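Handheld Gripper Comparison: Call for Participants
Posted in May by the Manipulation Tools Group, Govano

Govano is seeking adult participants for a paid comparison of two handheld grippers, the Fillent and the Trakadus. The study will determine which handle and which camera mount will be used in the next round of recording work. Previous experience with robots is not required.

What participants will do

Each participant will attend 2 sessions, one with each gripper. In a session, the participant puts on work gloves, holds the gripper in one hand and completes a set of short tabletop tasks: picking up small parts, placing them in trays, turning knobs and passing items from one hand to the other. A staff member will read the instructions aloud and will note dropped parts and restarts. A short questionnaire on grip comfort, hand fatigue and control follows each session.

Sessions are held in our shared office and workroom, where other staff will be at their desks.
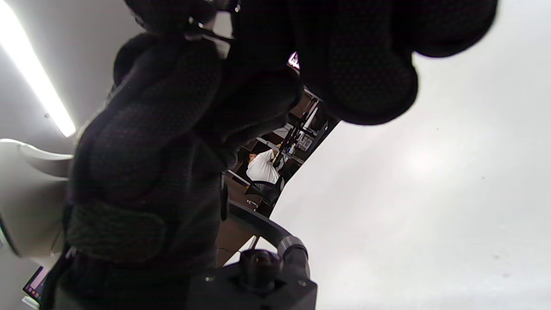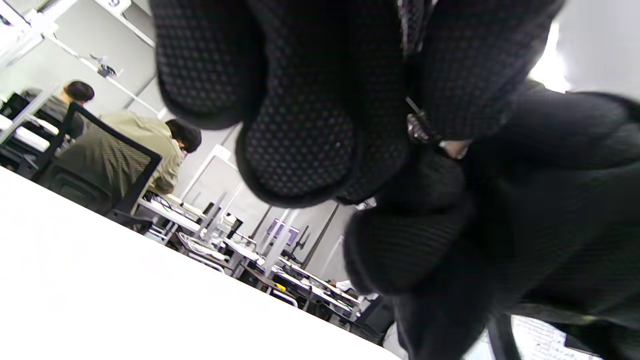

Gloves are worn in this work.

May I take part if I am left-handed?
Left-handed applicants are welcome. Both grippers can be fitted with a left-hand handle, and you should state your preference when you apply so that the handle can be changed before you arrive.

Who may apply

Applicants must be 18 or older, be able to stand for the length of a session, and have normal or corrected vision. Persons who have had hand or wrist surgery in the past year, or who have a current injury to either hand, may not take part. Employees of Govano and of Okabe, which supplies the camera mounts, are also excluded.

Data and privacy

The grippers carry cameras that record throughout each task. Our library holds 2,159 recordings from earlier studies, and new recordings will be stored under the same rules. Names are kept apart from the recordings. A participant may withdraw at any time and may ask for his or her recordings to be deleted.

Payment

Participants who complete both sessions will receive $400. Those who withdraw after the first session will be paid half of that amount.

How to apply

Please complete the application form at the front desk or request a copy from Lena Kwiatkowski, Study Coordinator. Questions about the equipment may be directed to Shota Yokoyama. Selected applicants will be contacted by telephone between 9 a.m. and 4 p.m.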